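作業ギャラリー 木の板の組み立て

ニルクーム(Nirkcombe)の作業室で続けている、木の部品を組む作業の写真をまとめたページです。撮影は2月、文はイヴォナ・パヴラクが書きました。完成品の紹介は別のページにあります。ここに載せるのは作業中の写真だけです。

組み立ては大きな机で行います。部屋にはもう少し小さい机もありますが、長い板を扱うと端がはみ出すので、木の作業には使わなくなりました。床はカーペットなので、木くずの出る切断や研磨は隣の部屋で済ませてから運び込みます。
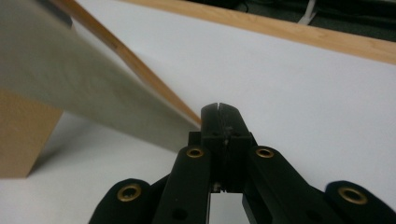 淡い色の作業面の前で。

部品の寸法はヴィトルト・ボルコフスカが決めています。最初の案では板がもう少し短く、組んだときの傾きがきつくなりました。現在の寸法は3回目の案です。1回目と2回目の部品も棚に残してあり、比べたい方には作業室でお見せしています。

板は同じ材から続けて切り出したものをなるべく組み合わせます。別の材が混ざると、木目の向きや反り方がそろわず、継ぎ目に隙間が出ることがあります。切り出したあとは平らな場所に数日置き、反りの強いものは小さい部品に回します。 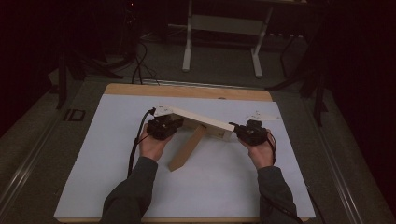 机に大きな白い紙を敷くやり方は、ズザンナ・チェシラクが始めました。以前は天板の上でそのまま組んでいましたが、木の色が近く、細かい部品を見落とすことが何度かありました。紙は汚れたら裏返し、両面とも使ったら取り替えます。鉛筆で位置の印を付けられるのも便利で、同じ形をもう一度組むときは前の紙を取っておくことにしています。

板に別の板を合わせる工程では、長いほうの向きを先に決めます。斜めに持ち上げた状態で下側の板を見て、角度が合わなければいったん紙の上に戻します。仮組みのうちは接着剤を使いません。接着は全部の部品がそろってから、別の日にまとめて行っています。

小さい部品は種類ごとに浅い箱に分け、箱のふたに寸法と切り出した日を書きます。余った部品は約100個あり、形の合うものは次の組み立てに使う予定です。

作業室の見学は予約制で、一度に2人までです。希望される方は、入口の受付でチェスワフ・ルトコフスカにお申し出ください。机の上の部品は位置を合わせてある途中のものが多いので、手を触れずにご覧ください。

更新日:2025年12月26日(金)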